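Sorting the snack drawer, again
Fri 5 July

I said in the spring that I would stop buying snacks in bulk, and I mostly have. The trouble is the stuff I already had. Most of it came from one big order from Postma, and the rest has drifted in from gas stations and the Vundov outlet on the way home from the lake.

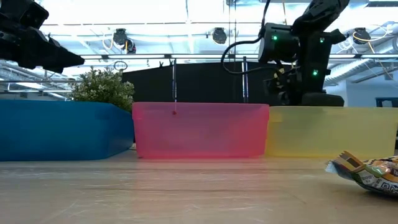

The system is the same one I tried last year with two bins, except now there are three. Blue is for anything salty. Pink is for sweet things, including granola bars, which I know some people would argue with. Yellow is for whatever expires before the end of August and needs to be eaten first. I used to keep the short-dated packets on top of the others and they always worked their way down to the bottom.

I like the pink and yellow ones better than the blue for this job. They let some light through, and I hope that will help me notice when one is getting low. The blue one is solid, so I will have to look into it from above. If I were starting over I would get all three in the see-through kind, but Voment sold the blue one on its own for a good price and I already owned it.

I worked on a table instead of the kitchen counter this time. The counter has the toaster and the mail on it and I end up sorting the mail. The table is scratched and it shines under the lights, but it is a good height and I can get at all the bins without bending.

The rules I settled on:

Check the date first, then pick the bin.
Anything already open gets a clip or gets eaten that day.
No boxes. Boxes go in the recycling and the packets go in loose.
Nothing goes back in the drawer until the drawer has been wiped out.

The no boxes rule saves the most space. It also means I lose the cooking directions on things like popcorn, so I cut that panel off and tape it inside the cabinet door. There are a few up there now.

I still don't have a good answer for the crinkly bags that are mostly air. They take up half a bin and slide off anything you stack them on. I tried standing them on end like files, and that works until you take one out – then the rest fall over. Sornia makes a wire divider that might fix it, but it costs more than the snacks do. For now they go in last, on their sides.

Next is the tea shelf. I have been putting that off, and most of it is probably older than the bins.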